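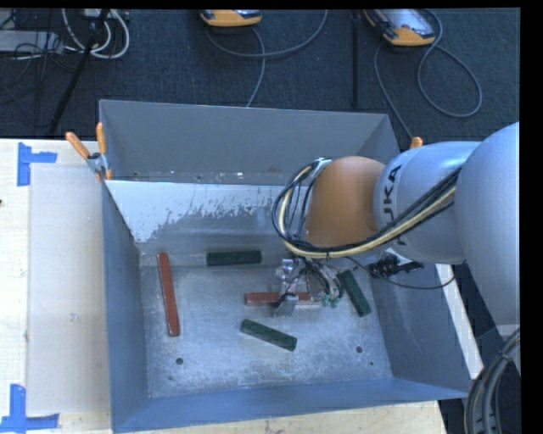 Reds and greens in the big gray bin, table to the side, carpet beyond.

Bar Blocks, Part Whatever: The Bin
1 July 2018

I have been promising a post on the bin for so long that two of you have written to ask whether it exists. It does! It is large and gray and scratched all to pieces and I love it more than some of my furniture.

If you're new, the short version is that I collect and build with bar blocks, the plain kind with no studs or clips or magnets, and my main set is a Beto that I bought in March from a shop called Katayama over in Drerton. Emiko Hamada runs the place and she had it in the back in five cardboard boxes, none of which closed. The label on the biggest box said 600. I got it home, sat down on the carpet and sorted the whole thing, and the real number was 531, which I thought was wonderful. Sixty-nine missing bars and I still had more than I could fit on the table! (Emiko has since found two more under a shelf. They were both yellow squares from some other set, so the number stands.)

Anyway, storage. A big loose set is a joy right up until you want a particular piece, and then you're on your knees with your arm in a box up to the elbow. For the first couple of weeks I kept everything in the cardboard. Then I tried drawers, which looked terrific and were terrible, because a drawer is flat and the bars settle into it like bricks and you can't get a fingernail down the side of anything. Then I tried a canvas sack. The less said about the sack the better, although my sister now uses it for bread.

The bin came from a clearance of workshop fittings, 67 dollars, and I nearly didn't go because it was raining and the listing just said "metal bin, used." Used is right. The paint is flaking away in a ragged line on the sloping part at the back, so you get this bright whitish blue and then bare dull gray underneath, like a coastline on an old map. The floor is all cloudy scratches and rubbed patches. There are round holes in it, a bigger one toward each side with a smaller one close by, and I assume something used to be bolted down there. I have been asked if I'm going to repaint it. I am not! I like that you can drop a bar into it and not feel bad.

What makes it good, though, is the slope. The sides lean in as they go down, so whatever you throw in slides toward the floor and stays there, and there's no square corner up at the rim for pieces to hang about in. It also means the bars don't lie flat together. They end up propped and crossed and pointing every which way, one leaning against the slope, one lying straight across, one off at an angle, and every one of them has an end or an edge you can get hold of. I had no idea this was what I wanted until I had it.

It makes a racket, I should say. The first evening I tipped in an entire box at once from standing height and my neighbor texted a single question mark. Now I put them in by the handful, and I keep a folded towel nearby for late nights. The towel goes in first, the bars go in on top, peace is kept.

The other thing I changed is that I no longer keep the whole set in it. I know, I bought a large bin and then didn't fill it. But this was Haruna's idea and she was right, so let me explain how it goes.

Haruna Furukawa and I have been building together on and off for years, and she has always been the faster one by miles. I plan. I draw little plans on the backs of envelopes. Haruna just reaches in and takes what comes to hand, and somehow gets an arch. When she saw me digging through a bin full to the brim for one long red she said I should treat it like a kitchen counter and only have out what I was cooking with. So the main set lives on the shelves in lidded tubs by length, and the bin gets only the next few bars for the bit I'm building. When it's empty I go back to the tubs. I stand up more, my knees are grateful, and I make much better decisions about what goes where with a handful in front of me than with hundreds.

The pieces I use most by far are the two in the picture at the top, the long slim reds and the short thick greens. In my head they're "longs" and "stubs," and I'm sure the proper Beto names are something grander, but the leaflet was missing along with everything else. The reds are a proper brick red, a color you hardly see on blocks anymore, everything now is so bright. The greens are very dark. On a gloomy afternoon I've mistaken a green for a black piece from another set, and I had built three courses on it before I noticed. Against the gray of the bin they're much easier to tell apart than they ever were on the carpet, which is a dark bluish gray itself and swallows a green whole. I found one there with my bare heel last week. I would not recommend that.

Here's how I use them, for anyone who has a similar set and is stuck at towers. The stubs are for anything that takes weight. Piers, footings, the fat corners of things. The longs are for spans and rails, and for tying one side of a build to the other so it doesn't splay. If you put a long across two stubs you've got a bridge, obviously, every child alive knows that one, but if you then set two more stubs directly over the first pair and go again, turning the long a little each time, you get a staircase sort of twist that looks as if it shouldn't stand. Mine went up eleven levels before a truck went by outside.

Going the other way is fun too. Lay the longs flat in a fan and put a stub on the inner end of each to hold it down, then add the next fan on the stubs, slightly pushed out. It creeps outward bit by bit and you can feel the exact moment it's thinking about going. I've lost a lot of evenings to that.

The big project this summer is Stoltadholm, my harbor town, which some of you will remember from its first attempt on the old dining table (the cat, the gravy boat). Stoltadholm has a sea wall, a customs house, a long shed for nets and a lighthouse that I have now built four times. The sea wall is nearly all greens and I'm really pleased with it. It has a batter, meaning it leans back as it rises, and I took the angle more or less straight from staring at the inside of the bin! The net shed is reds from end to end, and I did the roof with pairs of longs leaned together, no stubs at all, which needs a steady hand and no conversation. Haruna is doing the lighthouse this time. She won't let me see her plan, and I strongly suspect there isn't one.

The table next to the bin is the pale wooden one from the spare room, moved in specially. Having the two side by side has made more difference than I would have guessed. I used to build at one end of the room and store at the other, and every trip across the carpet was a chance to forget what I'd gone for. Now I just turn from one to the other. Clearing up is quicker too. When a section fails, and they do fail, I slide the whole sorry heap over the edge of the table and into the metal, and start again. It is a very satisfying noise, neighbor or no neighbor.

A few people asked in the comments on the last post about cleaning. I wiped the bin out with a damp cloth when it arrived and dried it straight off, and since then it gets a brush now and then to pick up the crumbs of paint. You do get crumbs of paint, little pale chips that collect along the bottom of the back wall, and I've decided that I can live with them. For the bars I use a barely damp cloth and then leave them out on a towel overnight. No soap on mine, it left a film on the reds and I had to go over them all again.

And someone wanted to know if a plastic storage box would do just as well. Try it! If the sides slope it'll do most of the same job, and it'll be lighter, and you won't need to ask a friend to take the other end on the stairs. I'd look for one with a wide open top and a floor a good deal smaller than the rim. Mixing bowls work for tiny sets, I used a big salad bowl on vacation once and had a lovely time.

Next post should be the lighthouse, provided Haruna finishes it and the trucks stay off our street. I'm also driving over to Katayama again soon, Emiko says a box has come in that she hasn't opened yet and it rattles. I'm trying to stay calm about it and failing. If it turns out to have more longs in it I'm extending the net shed all the way to the customs house.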